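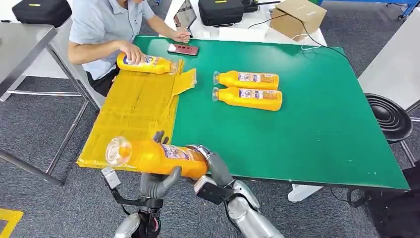 四月去了一趟 Wetcombe，看 Gosstead 的代包装车间。我们自己厂里也在讨论要不要在包装段上机器人，所以这次主要看两件事：它能干什么，以及它旁边的人现在怎么干活。下面按参观的顺序记，给没去的同事看。

## 到厂

Gosstead 不生产东西，客户把灌好的瓶装货运来，他们负责贴标复查、换标、装盒、拼箱，再发到各家仓库。订单杂，批量小，同一张工作台上午做一种瓶子，下午可能就换了。接待我们的是生产主管，先在门口讲了安全须知，发了鞋套和访客牌。手机可以带进去，拍照要先问，客户的标签不许近拍。

厂里现有员工 69 人，做包装的占大头，其余是仓库、质检和办公室。主管说最难招的是晚班包装工，干不满三个月就走的人很多。工作本身不难学，难受的是手腕和肩膀。

## 老包装线

先看的是老线。输送带、半自动封箱机、一台码垛机械臂。码垛臂用了好几年，围栏围着，工人只在换托盘时过去。这一段没什么可争论的，箱子尺寸固定，重量固定，臂比人稳。

码垛臂刚来的时候，原来搬箱子的两个人去了哪里，我问了。一个转去开叉车，一个离职了。主管回答得很直接，没有绕。他说当时跟工人讲得太晚，机器到货那天大家才知道，后来做新项目就把说明会提前了。

老线上还有很多手工活：把瓶子从来料箱里取出来，转到标签朝外，看一眼标签有没有歪、有没有气泡，再放进折好的彩盒。一个熟练工一个班次要处理 3,000 瓶。这个数字写在线头的白板上，晚班低一些，没有单独写。

我在线边站了一会儿。熟手的动作很难拆开，拿起来的同时就在转瓶子，眼睛扫过标签，手已经往盒子里送了。主管说他们想过用视觉检测加专机代替，算下来换型太慢，客户的瓶子形状又总在变，最后没有做。

## 试验区

试验区和包装线分开，地上铺地毯，平时进出的人少，安静很多。机器人项目在他们内部叫 Vik，是从一家叫 Kison 的集成商那里租的，按月付费，包含远程支持和每季一次的上门维护。

机器人有两只带手指的手。选这种手，原因是来料瓶子大小不一，夹爪每换一种瓶子就要换一次指头。现在练的内容就是两手横着拿住大瓶，转到标签那一面，再放下。听起来简单，看的时候也觉得慢。人在桌子对面和它共用一张台面，递瓶子、摆彩盒、出问题时把瓶子扶正。

大瓶比我想象的麻烦。瓶身滑，里面的液体会晃，拿起来的时候重心跟着跑。他们先拿空瓶练，空瓶很顺，换成满瓶就掉。掉瓶最多的那几周，他们改了抓握位置，一只手托瓶身，另一只手包住瓶底那一头，才稳下来。手指表面也换过材料，换下来的那批放在抽屉里，工程师拿给我们摸了，比现在的硬。

彩盒目前还是人折。纸板来的时候是平的，压痕有深有浅，机器人推第一下常常把不该折的地方也带起来。Kison 的意见是让纸盒供应商把压痕做深，供应商报了价，Gosstead 觉得贵，先搁着。这一点和我们很像，我们的纸盒也有压痕不一致的问题，以前人手折，谁也没把它当回事。

速度方面，主管给的说法是：机器人现在还比不上熟练工，也没有安排它进正式订单。他不愿意给具体节拍，说每次改程序都会变，给了也没用。我觉得这个态度可以接受。

## 跟机的人

厂里从包装线上选了 2 个人转做跟机员，没有从外面招。条件是做过包装，愿意学平板上的操作界面，其他没有要求。工资比线上高一档，试用期满后才调。

我和其中一位聊了比较久。她在线上做了好多年，说刚过来时最不习惯的是坐着。以前一个班下来手累，现在手不累，眼睛累，要一直看着机器人的手，还要记下每次失手的原因。记录表是她自己改过的，原来那版由工程师设计，选项写的是“抓取失败”“位姿偏差”之类，她改成“滑了”“歪了”“捏太紧”“标签没转过来”，旁边再留一格写字。工程师后来也用她这一版。

她还提了一件事：同一款瓶子，不同批次的瓶盖松紧不一样，线上的人凭手感就知道这批要小心，从来不写下来。现在要教给机器，才发现这些东西没有人记过。他们为此专门找老员工坐下来问，问了几个下午，整理出一份来料注意事项。这份东西新来的包装工也在看，培训时间缩短了一些，缩短多少他们没有统计。

也有不满意的地方。跟机员的岗位说明到现在还是草稿，机器停机时她们该回线上帮忙还是留在试验区，各人说法不同。月底赶货的时候，线长来要人，工程师不放，夹在中间的是她们。另外，线上有同事觉得坐着的活轻松，说过几句难听的话。主管知道，办法是让线上的人轮流来试验区待半天，目前轮了一部分。

## 工人这边怎么看

午休时在食堂和几位包装工同桌，问得比较随意。有人认为机器人做得这么慢，几年之内轮不到担心；有人担心的是晚班，晚班本来就缺人，公司很可能先拿晚班开始。还有一位关心的是大瓶，说如果机器能把最重的那几款拿走，她举双手赞成，小瓶留给人做就行。

公司在说明会上承诺过，项目期间不因为机器人裁人。承诺写进了会议纪要，没有写进合同，期限也只到试验结束。几位员工对这一点记得很清楚，措辞几乎一样。

换班时间没有变，休息多了一次。这和机器人没有直接关系，是去年做人因评估时顺带提出来的：为了算哪些动作值得交给机器，他们请人测了各工位的抬手次数和转腕次数，结果很难看，就先加了休息，又把几张台子的高度调了。主管说，单看这一项，评估的钱已经花得值。

## 问答里记下的几点

- **安全。** 人和机器人共用台面时，机器人限速运行，跟机员手边有停止按钮。递瓶子要等它两只手都停住。地面有标线，访客站在线外。
- **停机。** 试验以来最长的一次停了 2 天，等一个手腕部件。Kison 的备件不在本地，合同续签时他们打算把备件条款加进去。
- **网络。** 远程支持要开端口，IT 一开始不同意，拖了几个星期。建议早点把 IT 拉进来。
- **数据。** 摄像头会拍到对面坐着的人，主要是手和上身。公司和员工签了单独的同意书，录像不用于考勤和绩效。有一位员工没有签，就没有排他到试验区。
- **场地。** 台面要平，灯光要固定。靠窗的位置试过，下午太阳进来以后识别不稳定，后来换到里侧。

## 对我们的参考

我们的大瓶产品占比比他们低，机器人这一步可以晚一点。眼下能做的有几件：把各批来料的差异写下来，问线上的人，不要只问质检；找供应商谈压痕；把抬手和转腕次数测一遍。最后这件我去问过价格，单独发邮件。

如果以后真要做试验，跟机员应该从线上出，岗位说明和工资在机器进门之前定好，停机时归谁管也要写清楚。裁人与否的说法需要管理层先有结论，再去开说明会，期限也要讲明。

回程前又去老线看了一眼，下午已经换了另一款小瓶，换型用了一顿饭的工夫，主要花在调标签复查的灯和换彩盒上。Gosstead 那份来料注意事项我要了目录，正文涉及客户，他们不能给。目录放在共享盘的参观资料文件夹里，想看的自己去取。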